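September 2021, Saturday

Finished the Ardeleanu opinion this morning, all 23 pages of it. The court of appeals sent the case back to the trial judge, so Brarow has to hold its zoning hearing over again. I expected the judges to split. They didn't.

The facts are simple. The town fined the owner $100 a day for 40 days over a fence, and she got no notice until the bill came. $4,000 in all. The court said a notice taped to the door of an empty lot's shed is no notice. I agree with that part. I am less sure about the part on attorney fees, which reads as if it was written by a different clerk. 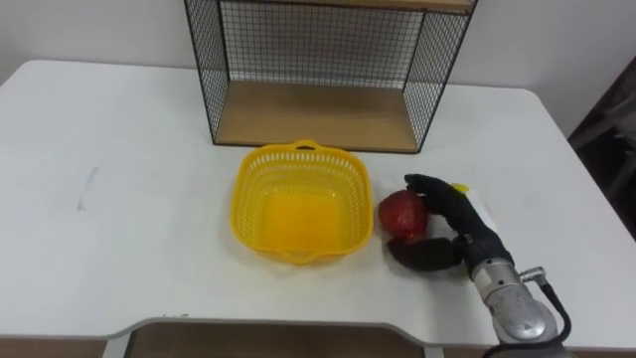
Afternoon

Read the Tondar case again for comparison. It came out in May and went the other way on fees, with nearly the same statute. The new opinion gives it one footnote. I think the Gavon Street owners will appeal on that point, and I would too.

Wrote two pages of notes and threw out the first. Need to look up when the fee statute was last amended. 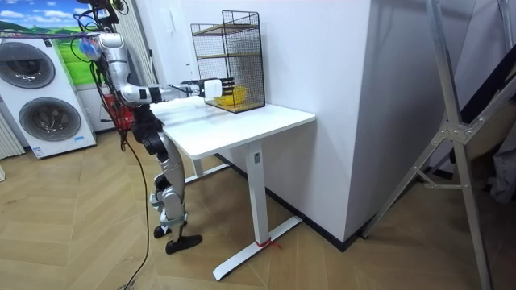
Evening

Called the law library. Closed until Monday. Made soup, read the footnote once more, and still think it is wrong. Bed early.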